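Home | Ask | Browse Topics | Clubs & Classes | Log In

We use cookies to keep you signed in. Accept / Settings

Robot club: finger keeps twisting on our hand-held gripper, demo in February

I help run the student robotics club at Cornstead and we're building a hand-held gripper for our class project. Our finger is one thin flat plate that sticks up out of a socket, and after 40 or so grabs it's turned a few degrees and the tips don't meet anymore. We've got $14 left in the budget – yikes. Any cheap fixes before we show it to the parents?
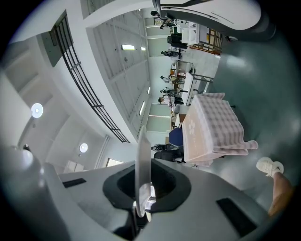 Teno
Oh, I feel your pain! We had the same thing in my class last year and I spent way too long tightening screws. What fixed it for us was filing a little flat on the base of the finger so the set screw had something to bite on. Then a drop of the blue threadlocker (let it sit overnight, my kids didn't the first time). We got through 400 grabs after that and I only had to retighten once. Check your print too – if the hole is oval already, no screw is going to save you and you'll have to reprint the base.

Hallau
just superglue it

Aguirre
Please don't superglue it, you'll want to swap fingers the night before the demo, trust me! I agree with Teno about the flat, but I'd also look at how hard your students are squeezing. Ours were really cranking on the trigger, so we put in a stop and the twisting mostly went away (plus nobody's hand got tired). Cost us a scrap of plastic and two screws. What are you picking up with it, by the way? If it's heavy stuff, a thicker plate might be worth a try.

Filed under: Student Projects, Grippers, Clubs on a Budget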